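Notes for my talk, Saturday, Grillstead community hall, 22 minutes with questions

Start slowly. Say good morning, wait until the chairs are quiet. Thank the people of the tenants' association for the invitation.

First part: why I speak about standby electricity. When I moved to Grandstead, my first winter bill was much higher than I expected. I thought the meter was broken. It was not broken. I had many small devices that were never really off, and I did not know it.

Explain the word "standby" with the television. The screen is black, but the set is still waiting for the remote control. Ask who has a television, a game console and a printer at home. Wait for hands.

Second part: my own list. I wrote down the meter every evening in December. In the first week I changed nothing. In the second week I switched off the printer, the speakers and the old decoder at night. Over the full year my home used 541 units less than the year before. Say clearly that I also replaced my refrigerator, so not everything comes from standby. (Pause, drink water.)

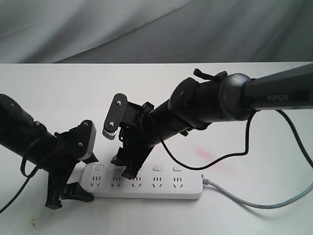

Slide 6: Power strip on a white table.

Third part: what to do at home. Put the devices which sleep together on one strip, for example television and speakers. Leave the router and the refrigerator on their own outlets. Do not connect a heater to a strip. Do not plug one strip into another one. Speak this part slowly, people like to write it down.

If somebody asks about the price: my strip with a switch cost 17 dollars in the Ospina shop, near the bus station. There are cheaper ones. I do not recommend a brand.

If there is time, tell the story of the coffee machine in the Skuris office. If there is no time, go directly to the last slide with the empty table for meter readings. The paper copies are by the door.

Contact: Grillstead Tenants' Association, extension 356 | © All rights reserved | Back to top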